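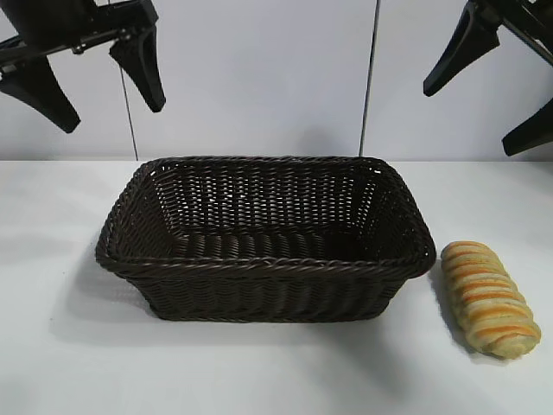 Should bread rolls be stored in an open wicker basket?

For the day of baking, an open basket is fine. Past that the crust softens or the crumb dries, depending on the room, and a closed container or the freezer is the better place.

Reading time: 4 min
Print this message | E-mail this message

Bread storage list
Subject: Re: Baskets, liners and cleaning
27/06/2025

The earlier message is quoted in parts, with replies under each part.

> We have changed over from plastic trays to woven baskets for rolls at
> the breakfast counter. The baskets are dark brown wicker from Vindby,
> the deeper of the two sizes. Crumbs collect in the corners where the
> base meets the sides and do not come out by shaking. What is the
> accepted way of cleaning these?

Dry first, always. Turn the basket upside down over a bin and tap the base with the flat of the hand. Then use a stiff brush with long bristles, working along the strands and then across them. A pastry brush is too soft. The Bostholm bottle brush does the corners well if the wire is bent to a right angle near the head.

If a vacuum cleaner is available, use the narrow nozzle with the suction turned down. On full suction it lifts the thin strands at the rim, and once one end is free the rest follows.

Wet cleaning should be kept for grease or jam. Use a cloth wrung out in warm water with a drop of washing-up liquid, wipe, then wipe again with clean water. Do not soak. Stand the basket on its side in moving air for 48 hours before it goes back into use. Ours were put back after one night in March and developed grey spots under the base, where they had been sitting flat on the counter. Two of them had to be thrown out.

First check what the basket is made of. Some of what is sold as wicker is a plastic strand, and that can go in the sink with everything else. Wet a hidden spot on the underside. Natural material darkens and takes a while to go back to its old colour. Plastic strand beads the water and stays as it was.

> Second point. Is a liner needed? We have been putting rolls straight
> into the basket. It looks better, and there is less washing.

A liner is worth the washing. It catches most of the crumbs, keeps flour out of the weave, and stops splinters or flakes of varnish reaching the food. Many dark baskets are stained or varnished, and the seller does not always say whether the finish is meant for contact with food. Ask Vindby in writing. If no answer comes, line it.

Plain cotton or linen, washed at 60 or above, no fabric softener. Softener leaves a smell that warm bread picks up within minutes. Cut the cloth so that it covers the base and sides with enough left over to fold across the top. We use Tichý tea towels cut in half and hemmed. They shrink in the first wash, so wash before cutting. Paper napkins work for one service but stick to anything glazed.

> Third point. The striped rolls come out of the basket with marks on
> the underside. They are the ones scored across the top before baking.
> The plain ones are less affected. Is this the weave?

Most likely it is, and the rolls are going in too warm. A roll straight from the oven still has steam coming through the bottom crust, and the crust is soft enough to take a print from whatever it rests on. Cool on a wire rack until the underside feels no warmer than the hand. For a 100 g roll in our kitchen this takes 48 minutes on the rack with the window open. Yours will differ, so test by touch.

I doubt that the scoring itself makes a difference to the underside. It may be that your scored rolls are a wetter dough, or that they come out of the oven last and have the least time on the rack. Try swapping the order of the two batches for a few mornings and see whether the marks move to the plain ones.

Do not stack warm rolls in any case. One layer, cut side or scored side up, with a gap between them if the basket allows it.

> Last point. What do we do with the rolls left over when the counter
> closes? At present the basket goes into a plastic bag, rolls and all.

Please stop doing that. The basket holds moisture, the bag keeps it there, and both the bread and the wicker suffer. Take the rolls out and deal with them separately:

- For the next morning: paper bag inside a lidded bin or a bread crock. Refresh in a hot oven with a light spray of water.
- For later: freeze on the same day, in a freezer bag with the air pressed out. Write the date on the bag before filling it.
- Not the fridge. Bread goes stale faster there than on the shelf.
- Rolls that have been handled by guests at an open counter are not kept.

The empty basket goes upside down on an open shelf, away from the dishwasher vent. Don't nest baskets unless they are fully dry. If they must be nested for lack of space, put a sheet of paper between them.

On replacement: we keep a basket in service until the rim starts to shed. Loose strands on the outside can be tucked back in with a blunt needle while slightly damp. Loose strands on the inside, or any that snap when bent, mean the basket goes to non-food use. Ours hold gloves and dusters now.

Whoever maintains the Vunatero sheet for this list may want to correct section 7, which still gives "rinse under the tap" for all baskets. That line was written for the plastic strand type and should say so. I can send replacement wording if wanted.

Print this message | E-mail this message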